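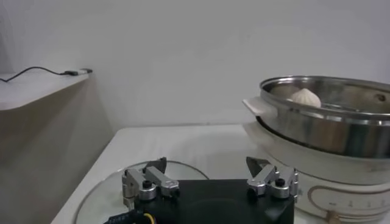 Household manipulation (chore robotics)

From Lullau, the open shop-and-home automation wiki
Last edited 25 December 2025. This article needs more sources.

Household manipulation is the branch of robotics that deals with everyday chores done by arm and gripper. Cooking, dishes, laundry, tidying, wiping down. Also covers light shop-floor work of the same kind: bagging, sorting, kitting, restocking a small counter. Does not cover robot vacuums or lawn mowers (see Floor robots).

Short answer to the usual question, can machines do chores yet: some, slowly, in a kitchen they have practiced in. Not many outside it.

Background

Factory arms have done the same motion thousands of times a day for decades. Parts arrive in the same spot, same way up. Homes don't work like that. A lid is wherever the last person put it. Older home systems relied on hand-written steps and markers stuck on objects, and failed when a cup was moved a few inches. Most newer ones learn from demonstrations. A person guides the arm or a hand-held gripper through the chore, many times over, and a model is trained on the recordings.

Typical hardware

One or two arms, fixed to a table or on a wheeled base. Parallel-jaw gripper, two fingers. A small camera at the wrist, often a second one overhead. Five-fingered hands exist but cost more, break more, and most kitchen jobs get done with two fingers anyway.

Steaming and reheating

A common test chore. Electric steamer, steel pot, steaming tray, a filled bun, a glass lid. Looks like nothing to a person. For a two-finger gripper it is several hard problems in a row:

Lid. Clear glass is hard for depth cameras, which tend to see the table through it. Laid flat, there is little for the jaws to get under. A knob helps if it faces up.

Bun. Soft, and easy to dent or tear. Sticks to the tray once steamed. Grip force has to be low, and many cheap grippers can't report force well. The pleats at the top are the usual place to pinch.

Pot wall. The bun sits just inside the rim with only its top showing above it, so the fingers must close around it without hitting steel. Shiny metal gives false reflections. Side handles get bumped.

Controls. Small knobs and printed symbols made for human fingers. Many projects skip this step and have a person set the timer, a point often left out of the write-up.

Steam. Fogs the wrist camera. Most published trials are run with the heat off for this reason.

The Brasance trials

Brasance, a small kitchen automation lab, ran a steamer series in June under Thitima Jitpraphai. The arm was trained on 400 demonstrations. Chore was defined as: bun out of the pot and onto a plate, lid back on. The lab then logged 1,425 attempts, and kept its failure notes public, which is rarer than it should be. Lid handling was the largest single cause of failure, ahead of dropped buns. Moving the steamer to the other end of the table made results much worse until 17 new demonstrations were added from that position.

Jitpraphai wrote in the notes that the arm "is good at our steamer" and that she would not claim more then that. Average time per attempt was not published.

Shop floor

Further along than homes. Zernbridge sells a counter unit that bags bread rolls and boxes pastry, one product at a time, with trays loaded by staff. Coelho, a packing cell maker, offers something similar for sealed meals. Both work because the layout is bolted down and somebody is near by to clear a jam. The Coelho cell pauses and calls for help after 3 failed picks in a row.

State of common chores

Folding towels and T-shirts: works in the lab, slow.
Loading a dishwasher: partly. Plates yes, odd-shaped stuff no.
Wiping a flat table: works fairly well.
Taking food off a tray: works with training for that food.
Cooking a full meal from raw: staged demos mostly.
Making a bed: poor.
Handling hot liquid near people: generally avoided.

Criticism

Demo videos are often sped up or cut. Success rates get quoted for one room, one set of objects, good light. Some demos are remotely driven by a person and only say so in small print. Cleaning the robot itself is hardly ever counted as a chore, though flour and grease get into exposed linkages and screws. Safety rules for arms in homes with children or pets are still unsettled in a lot of places.

See also

Parallel-jaw gripper
Learning from demonstration
Transparent object detection
Floor robots
Food-safe gripper covers (stub, needs writting)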